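Stuson Bedding Working Group
Minutes, September meeting, 2:00 p.m.

Present: Elin Mostyn (chair), Beatriz Rocha, Kaede Higuchi, Wyn Probert (minutes)
Apologies: Hefin Morgan

1. Previous minutes
Accepted with one correction. The thread count of the Salehi cover fabric is 230.

2. Pillow labels
B. Rocha reported on the plain white pillow. The sewn-in label and the longer tag are both attached near the seam at one edge. She asked that the position be kept for the next order of 1,000. K. Higuchi noted that the longer tag hangs clear of the pillow edge and can be caught when a cover is put on. Two options were discussed: shorten the tag, or fold it and stitch both ends into the seam.

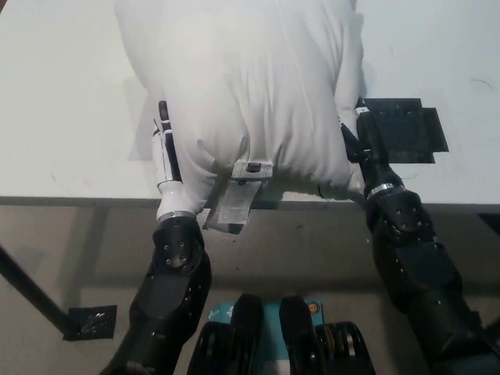
W. Probert preferred the folded tag, as the printed text would not need to be reset. E. Mostyn asked for a price on each option before a decision. Flalletti to quote.

Loose threads at the seam are to be trimmed before packing. The inspection sheet will have a line added for this.

3. Creasing
Long creases in the cover fabric were discussed. K. Higuchi proposed a rest period of 3 hours out of the bag before inspection. Agreed on a trial basis.

4. Actions
BR: send tag drawings to Flalletti.
KH: write up the rest period trial.
WP: revise the inspection sheet.
HM: confirm carton size with Zultov.

Meeting closed at 3:00 p.m.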